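Give crisps their own box

The office I work in orders its snacks in bulk, and for two years I have been the person who unpacks them. That is long enough to have formed an opinion about boxes. Mine is that crisps should travel and be stored by themselves, in a box with the word for crisps written on the side, and that most of the trouble people have with snack cupboards comes from ignoring this.

Our supplier used to be Rerari, who sent everything in one deep carton. Tins went at the bottom, then biscuits, then whatever was light. It sounds sensible. But cartons get turned over, and a tin of peaches does not care which way up it was packed. In October we opened a delivery and threw away more than 105 bags.
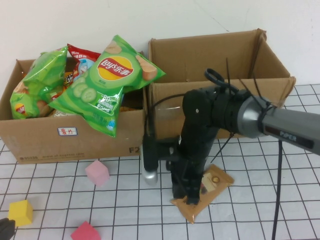

Crisps are an awkward thing to store. They weigh next to nothing and take up a great deal of room, and half of what you are storing is air. People try to get round this by pressing the bags down, and the air is the only thing protecting what is inside. I would sooner have a low, wide box with the bags standing up and leaning over the sides, a green one sprawled across the top if it must, and a second box open next to it to take the extra. A box heaped like that looks untidy. It is still easy to take a bag from, and nothing in it is carrying any weight.

The usual objection is cost. Idadau, who we use now, charge by the carton, and splitting an order means paying for more cardboard. I looked at our last year of invoices and the extra came to less than we had been losing in crushed stock. A firm with an order of 2,000 bags would notice it more than we do, but it would also have more to lose.

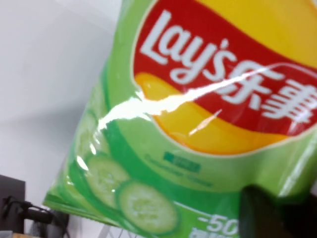
The second objection is that it is fussy. A colleague told me that a snack is a snack, and that anyone who wants one will dig for it. I don't think they will. They take what is on top, and the things underneath go past their date. When we mixed everything together, the plain salted went in a morning and the less common flavours sat there for months. Once the crisps had a box of their own, people could see what there was, and flavours I had thought of dropping began to go.

I feel more strongly about labels than about anything else here. A label should say what is in the box, in one or two words, in a colour that shows up against brown cardboard. It should go on the front, where it can be read from the other side of the room. Our old cartons from Vokex came with a printed sheet inside a plastic pocket, listing every item with a code. It was accurate and no use at all. You had to walk over, bend down and read it, and by then you might as well have opened the box.
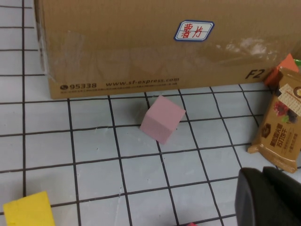 Reusing delivery boxes is fine, and I would encourage it. A scuffed box holds crisps as well as a new one does. Carvalho sell stacking plastic crates for the purpose, and we tried two of them. They were strong, but they were made for heavier goods, and the sides were so high that the bags at the bottom were forgotten. We keep printer paper in them now.

What I would ask of suppliers is small. Pack crisps with crisps, use a shallower box, and put the label on the outside. What I would ask of offices is to leave the bags in that box when it arrives and not tip them into a drawer.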